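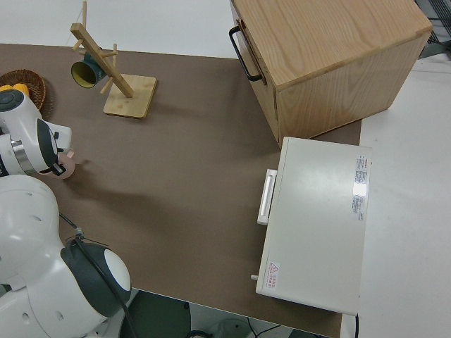
I've been sorting out the breakfast things, a job I'd been putting off since May. The old arrangement was everything in one cupboard, stacked, with the mugs at the back. Every morning meant moving 14 things to get to the one I wanted.

The mug tree was the first change. It's a light wood one with short pegs and a square base, and I got it second-hand in Tritdale for six dollars. Only the dark green mug with the yellow inside has a permanent spot on it so far. I like the colour too much to hide it in a cupboard.

The wicker basket was already in the house and used to hold mail. It's better for odds and ends from the kitchen, and it wipes down fine.

The oak box took longer to decide on. My neighbour Florin Nedelcu was getting rid of it and I said yes before measuring anything. It turned out to be fine for tea and coffee – around 700 grams of beans plus the tea bags – and the black handle makes it easy to shift when I'm cleaning.

I've put brown paper down over the white table for now. It catches the crumbs and I can toss it at the end of the week. On Monday I'll do the cutlery drawer, and after that the shelf over the sink.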